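Grapes, and How I Finally Stopped Throwing Half of Them Away

Wednesday, June 28, 2023

We go through a silly amount of grapes in this house once the weather turns, and for years I'd bring home a big bag, shove it in the bottom drawer and find a sad, wrinkly mess at the back of it a week later. So I've been fiddling with how I store them (my kids call it Grape School) and I think I've got it down to something even a tired person can manage after a grocery run.

First thing, check the bag in the store. Turn it over and look underneath! The top always looks gorgeous. I want green, bendy stems, and if the stems are brown and brittle I put it back and buy plums. That dusty white film on dark grapes is fine, by the way. It's called bloom and the grape makes it itself, so don't go scrubbing it off before you put them away.

Don't wash them yet, either. I know, I know. My mother washed everything the minute it came through the door and I did too, and my grapes went fuzzy every single time. Now I pick out any split or squishy ones, leave the rest on the stem and put them in the coldest part of the fridge, toward the back. Keep them away from onions. I had a batch once that tasted faintly of scallion and I still think about it.

The bag question comes up a lot. If yours has holes in it, you can leave the grapes right where they are. If it's a plain thin bag with no holes, take them out, or at least leave the top wide open. My neighbor Khalil Harb lines a shallow container with a paper towel and swears by it, and I've come around to his way for the really big bunches.

When you want some, snip off a little cluster with kitchen scissors. Pulling single grapes leaves those wet little stubs behind, and the whole bunch seems to go downhill after that. Rinse the cluster in cold water, give it a good shake and let it sit on a dish towel for 6 minutes or so while you find something to put it in.
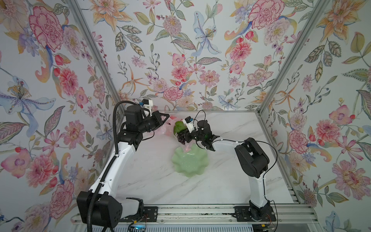 Reading time: 4 min

Now for the fun part, the bowl! A pale green fluted glass one with a flower-shaped rim is so pretty with dark purple grapes, and on white marble you hardly need anything else. Put the bowl down where you want it first and bring the grapes to it, holding the bunch up high and lowering it in slowly so it settles in one piece. Get the bag off the table before company shows up.

I put out only what we'll eat that afternoon and leave the rest in the fridge. Any stragglers go in the freezer on a baking sheet, off the stem and patted dry, then into a jar once they're hard. Frozen grapes in a glass of seltzer are my favorite thing in June. For little kids, cut them lengthwise into quarters and skip the frozen ones.

Next up is cherries, as soon as I find my pitter.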